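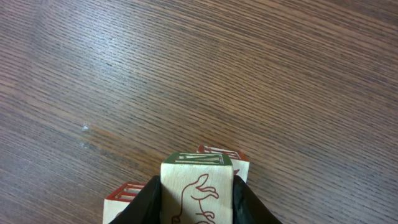 Thread time! I finally finished the wrap skirt I've been going on about since June, and I want to get it all down while I still remember what I did. It started as two linen curtain panels from a thrift store, a color somewhere between oatmeal and wet sand. I couldn't decide on a trim until I started staring at wood grain — brown with darker chocolate streaks and thin tan bands running on the diagonal. So that's the palette. Chocolate bias tape, tan topstitching, done!

The pattern is the Rosar wrap, view B, with the ties from view A. View B has these skinny little ties that roll up into string after one wash. View A's are wide and you get a real bow out of them.

First job was unpicking the curtain header. So much thread. I got through one and a half podcasts and a whole pot of tea. But the linen under the heading tape had never seen the sun and it's a full shade darker, so I cut both ties out of that part. I'm ridiculously pleased with them.

Grain note for anybody cutting up curtains: mine were hung straight but not cut straight. I pulled a thread across each panel and one was off by a good bit at the selvage. Trued them both up, pressed them, then laid out the pattern.

I made 8 yards of bias tape. I've always bought the packaged kind and I am never going back. Hemant Rajput showed me the continuous loop method at sewing night, where you sew one seam, offset it, and cut in a spiral. I made him show me twice and I still sewed the first one into a tube with no offset. Second try worked and I may have yelled.

The curved front edge took 17 clips and a lot of steam. I basted it by hand first (I know, I know) and it went on so smoothly that I did the hem the same way.

Thread is 100 weight for the basting, which pulls out like nothing, and regular all-purpose for everything else. The tan topstitching is a slightly long stitch, five rows at the waistband. Slow going — but look at it up close and it's my favorite part of the skirt.

One thing I'd change: the overlap. It's fine standing up and a bit breezy on a bike. Next one gets another hand's width on the under layer.

And there will be a next one, I still have most of a panel left! Pockets this time. Jannik Engelhardt drafted a patch pocket with a pleat for his work apron and says I can trace it, so I'm picking that up tomorrow.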